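Print | E-mail

Search this blog... Go

The sleeve is for sale too

My soccer team has a new presenting partner, and I have read the press release enough times now to have opinions about the commas.

If you don't follow Moon (and at our last home game some 740 people did, according to the gate, which has always been generous), here is the short version. Moon play semi-pro women's soccer in a ground with one proper stand and a grass bank. In November the club put out a statement saying that Pladance, a payroll software company, would be its "presenting partner across all touchpoints." The players will wear the Pladance name on the chest. The club also says the money will "transform the pathway for girls in our region."

I would love for that to be true. I have a niece in the under-twelves who plays in shin guards older than she is. But I've been going to games for a long time, and I have seen the pathway get transformed before. The last time it got a banner. 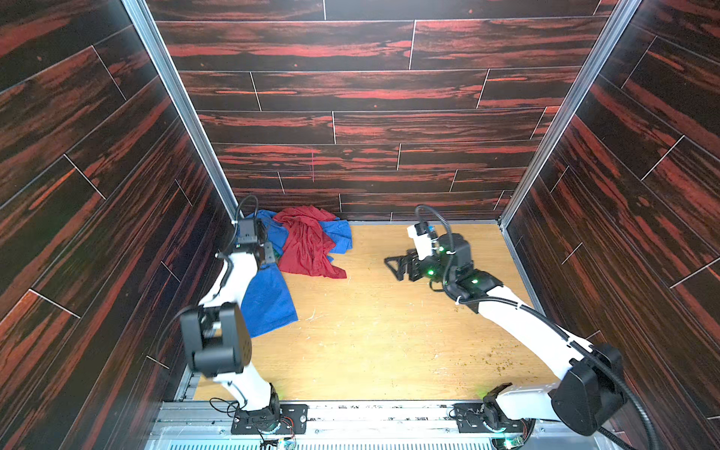 Photo: Gráinne Hayes

What bugs me first is the word "partner." A company that pays to put its name on a jersey is a sponsor. That used to be a perfectly decent thing to be. The tire shop that paid for our jerseys when I started going never called itself a partner. It paid for the jerseys and got its name on them, and the owner came to a couple of games and yelled at the referee like everybody else. I bought tires there for years. You could call that brand engagement if you wanted to, and I suppose somebody would bill for it now.

Somebody is billing for it, in fact. The release mentions an agency called Triltico, which "brokered and valued" the deal. I asked the club what Triltico gets paid and was told that this was a commercial matter. Fair enough. I then asked how you value the chest of a jersey in a league with no TV contract, and Man-sik Ko, who handles the club's media and has been patient with me over the years, sent me part of the Triltico summary.

It's quite a read. The agency adds up the people at the games, then the people who might see a photo from the games, then the people who follow the people who might see the photo. Each of these is called an impression. Every impression gets a price, and the price comes from what it would cost to buy an ad in front of that same person. So if my brother-in-law scrolls past a corner kick on his phone while waiting for a sandwich, that goes into the pot at the same rate as me, standing on the bank in the rain for the whole second half staring at the back of our left back.

I am not saying the number is made up. It's worked out carefully, with footnotes. I'm saying I have never met anyone who chose their payroll software that way, and I notice the summary doesn't mention one either.

A reader, A-yeong Kang, wrote to me after my last post on this and told me I was being a snob. Her point was that men's clubs have sold every inch of themselves for decades, and people only start getting delicate about it when the women get a check. I've thought about that a lot and I think she has me on the hook, at least partly. I didn't write a word when the men's side across town sold naming rights to their bench. The bench! I just laughed and forgot it.

So let me be clear that I want Moon to take the money. I want them to take more of it. What I don't want is for the club to pretend it's something else, because when you pretend it's something else you stop asking the ordinary questions. How much is it? When does it arrive? What happens if the company has a bad year?

None of that is in the release. The term is. It's a 2-year deal "with options," and I would like to know whose options they are. If they are the club's, great. If they are the sponsor's, then Pladance can walk away right when the girls' program has hired coaches on the strength of it. Ko said he'd check. I believe him and I'm still waiting.

Then there's the ground. We are all going to have to say Plokance Park from next season. Plokance makes some kind of flooring product, I think, or it sells a coating for floors; I've looked at the website a few times and came away less sure each time. The name goes over the turnstiles and on the tickets. The grass bank stays the grass bank, unless they've sold that too and are saving it for the spring. 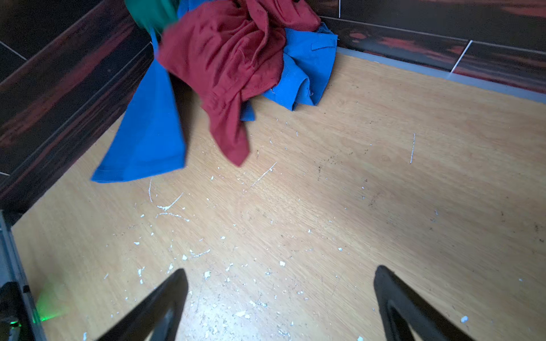 Naming rights at our level are strange because the whole thing depends on people using the name, and people around here won't. They still call the supermarket by the name it had three owners ago. My guess is that the announcer will say Plokance Park, the league website will say it, and everybody else will go on saying "down the ground." I don't know how Triltico prices that. Maybe there's a footnote.

Soon-im Won played in goal for Moon back when the players washed their own kit, and I ran into her at the coffee hatch and asked what she made of it all. She said that in her day they'd have worn anything on their chests if it meant a bus with heat. I said that was kind of my worry, that people who have gone without for so long will sign whatever is put in front of them. She told me I could worry about that from my nice dry seat. I don't have a nice dry seat, as she well knows, but I took the point.

She also told me something more useful. When the tire shop was paying, the money went to the team manager, and the players could see where it went: jerseys, balls, diesel. Under the new setup it goes into what the club calls its central commercial fund, which also pays for the office and for the sales staff who go out and find the next partner. The statement says 25 percent of the new income is "ring-fenced for girls' development." I had to read that twice. It's a good thing to have in writing, and more than we had before. It also means the other three-quarters isn't for girls' development, in a release with the girls in the headline and in the picture at the top and in the quote from the sponsor.

I raised this on the fan forum and got the usual mix. Thắng Khổng, who follows the money side of the league more closely than I do, argued that central funds are how small clubs survive, and that a club which puts 100 percent of its sponsor cash into the youth teams won't have a first team for those kids to grow up and play for. He's probably right about that. He also thinks the Pladance fee is a good one for the level, though he hasn't seen it any more than I have, so I'm filing that under hope.

What I'd settle for is pretty dull. Publish the fee, or at least a range. Say who holds the options. Once a season, put a page on the website saying what the ring-fenced part was spent on, with amounts, so I can look at it and see goalposts and coaching courses and bus rentals. I don't need a video with a piano on it. I certainly don't need another "activation," which at the last home game was a tent where you could guess your own take-home pay and win a keychain. (I guessed low. I have the keychain. It's fine.)

And if the first real payment shows up as new shin guards for the under-twelves, I'll write that post too, and I'll use the sponsor's full name in it and everything.

Until then I'm going to keep asking Ko about those options. Next home game is an afternoon kickoff against the team that beat us in the mud last year, and I hear our captain's ankle is better. I'll be on the bank, down by the corner flag, in the old jersey with the tire shop on it.

Print | E-mail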